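Ticket 2422 – Wrist view drops out during cabinet task
Project: Hirkent
Opened by: Jocelyn Poirier, May 1, 2022
Assigned to: Hendrik Kruger
Status: open

Summary
The Hirkent policy scores well on open benches and badly on the wooden cabinet. Of 182 cabinet trials, 26 stalled with the hand still moving but the target no longer tracked. I'm trying to work out if the wrist view is at fault or the way we weight it.

Logged from the wrist view: 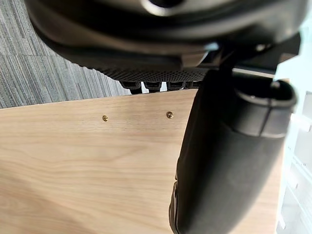
Wrist view. Wood grain, two brass screws, finger over the right side.

Hendrik – the feature matcher has very little to hold on to with a plain panel this close. It locks onto the screw heads, then loses them once the finger moves across. Exposure is also being pulled by the bright area at far right.

Tried so far
Fixed exposure: no change in stall rate.
Masked the finger: fewer false matches, same stalls.
Retrained with 918 extra cabinet clips: running.

Jocelyn – head view attached for comparison. Both hands and the shelf are in view, so I'd like the method to lean on the head camera whenever wrist confidence falls.

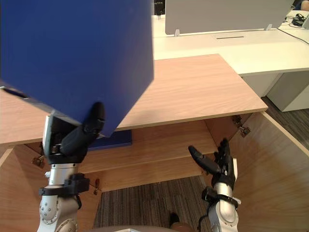
Head view. Blue box in the left hand, right hand in the open cabinet.

Hendrik – agreed. The box does hide the back left of the cabinet, so we can't drop the wrist input altogether. I'll add the switch to the Nisbet branch and rerun the same trials.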